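Home Blog Paper Stash About Contact

My marbled endpaper obsession (and a bookbinding win!)

March 23, 2024

3 min read

I finished the guest book! If you've been reading since October you know I promised my cousin a hand-bound book for her wedding, and you also know I kept putting it off because I was scared of the cover. Well, it's done, it's sitting on my desk under a pile of dictionaries, and I keep lifting them off to peek at it.

The paper is what got me going. I'd ordered a swatch pack from Drotura (they do a sampler of 6 sheets, all different) and I couldn't stop laying them out on the bed and swapping them around. I had been planning on something quiet, a plain gray or a soft oatmeal, very tasteful. Then I opened the pack and every sensible idea I had went straight out the window. I love a loud endpaper so much! You open a calm linen cover and there's all that color waiting for you, and it makes people grin every single time.

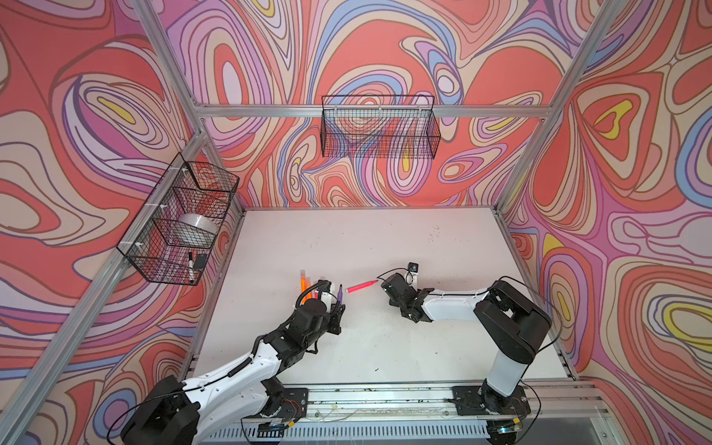 So the cover is a navy book cloth from Bañez, which I've used before and will happily use again. It has enough body that glue doesn't soak through if you're a bit heavy-handed, and I am very heavy-handed. The pages are a cream text stock, 100 of them once everything is folded and counted, and I tore the edges against a steel ruler so they came out soft and feathery. That took a whole evening and two pots of tea. My wrist complained but the edges are gorgeous.

The sewing was the part I was looking forward to most. I did it over linen tapes, with waxed thread, and I got into such a nice rhythm with it — in, out, around the tape, snug it down, next one. I did have to unpick the first two signatures when I noticed I'd put one in upside down. It's blank paper, so you'd think it wouldn't matter, but my holes aren't perfectly centered and the whole thing was sitting crooked. Check your holes before you thread the needle!

Gluing the endpapers was the scary bit, of course. Here's what worked for me this time: thin the PVA with a little wheat paste so you get longer to slide things around, brush from the middle out, and have your waste paper ready in a stack before you start so you can whip away the sticky sheet.
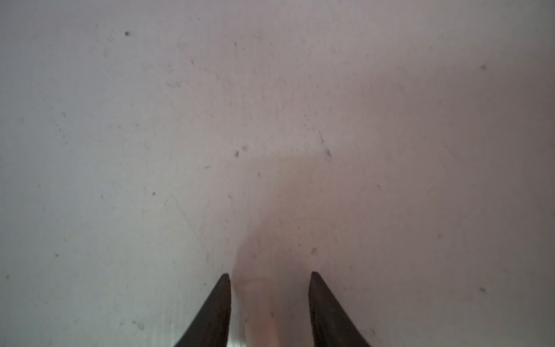
I also bought a proper bone folder at last, after years of using the back of a spoon. It's from the little craft shop in Fuston, the one next to the bakery, and oh, what a difference. The hinges came out crisp and there isn't one shiny rub mark on the cloth. (Put a scrap of paper between the folder and the cloth. I forgot on the last book and it still bugs me.)

I have around 3 feet of the navy left over, plus all the offcuts from the endpapers, so next up is a batch of tiny pocket notebooks. I'm also eyeing the Ivillow thread cards, because they have a mustard that would look fantastic on an exposed spine — has anybody sewn with it? Does it fray? Tell me in the comments, I want to order this week.

Right, off to put the dictionaries back.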